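## 4. Folding and stacking knitwear

Sweaters, scarves and knitted cloths go through the Stanska folding table last, after the woven items are done. Knits stretch when they are lifted by one corner, so the steps differ a little from section 3.

1. Clear the counter and wipe it down. Lint left over from towels will stick to wool.
2. Set the height of the table to mark 2.
3. Lay the item face down and smooth it from the center out. Don't pull on the ribbing.
4. Fold both sides in to the width of the guide board.
5. Fold the lower third up, then fold once more to meet the collar or top edge.
6. Slide the guide board out toward you.

**Note:** Small knitted cloths don't need the guide board. Fold them in half twice and go on to step 7.

7. Stack finished items with the folded edge facing out, no more than 11 to a pile.
8. Put each pile in a Halim carton and write the item code on the short side.

**Caution:** Do not place knits on the table while the surface is warm from pressing. Switch off at the wall and wait until the lamp goes out.

### 4.1 Items that won't lie flat

Loose knits often spring back or bunch up when they are picked up in the middle.

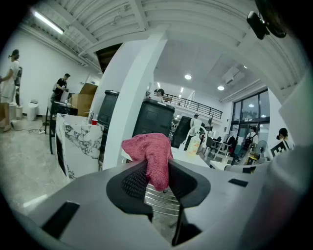
Shake the item out once, lay it down again and start from step 3. If it still won't hold a fold, roll it from the bottom edge and pack it upright along the side of the carton. Rolled items count as two when you fill in the packing slip.

Replacement guide boards are listed under part 395. Send orders to Cirilo Manríquez at the parts desk.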